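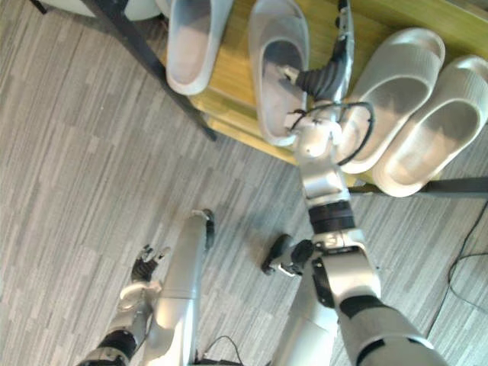 White slides on a pale wood shelf.

Shoes off, please. Three words on a card by the door at Kernitz, the 20-room guesthouse Lies De Haan opened in Wullmont, and they've started more arguments than the breakfast hours.

Guests split on it. Some kick off their boots before the bags are down. Others stand there. A man from the coast offered to pay extra to keep his on (she said no).

"People think it's about dirt," De Haan says. "It's noise. Old floors, thin ceilings. You hear a heel two rooms away."

The house slipper is an old idea and a touchy one. Felt, sheepskin, terry, molded foam. Felt is quiet but hopeless on stairs. Terry goes gray by the third wash. Foam wipes down in seconds, squeaks a bit, looks like the pool.

Védís Vídalín, 62, grew up with a basket of knitted ones by the stove. No pairs, no sizes. You dug around untill something fit. She still knits them, still hands them to vistors, still gets the odd refusal. Holes in socks, mostly. Embarrassment.

Her advice for hosts: have your own on first. Put a chair near the door, a real one. Don't look at anyone's feet.

De Haan has added the chair. Card's staying up, too.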